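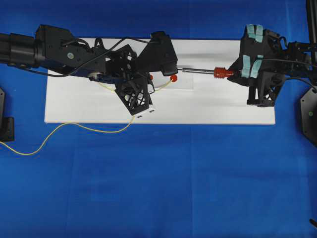
Recording a full season of a TV competition show

A two-hour live final often overruns. Set the end padding on the recorder to 3 minutes for ordinary episodes and use the longest setting offered for live results.

Check free space before the premiere. Our Ovard box listed 1,066 recordings after several seasons, most of them repeats. Set the series rule to "new only" and delete the rest by title.

If the picture breaks up during a broadcast, look at the antenna lead first – a loose connector is more common than a weak signal. Switch off at the wall, reseat both ends, then run the channel scan again. Keep the lead clear of power cords behind the set.

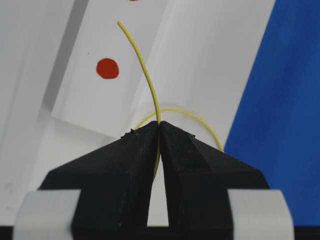
Thin yellow wire, white work surface.

Label each lead at both ends before moving the set. Masking tape and a pencil are enough.

Related tips
Dialogue too quiet under studio applause
Cleaning a remote control keypad
Wall brackets for older sets

Contact Kirkby Home Notes | © Kirkby | Back to top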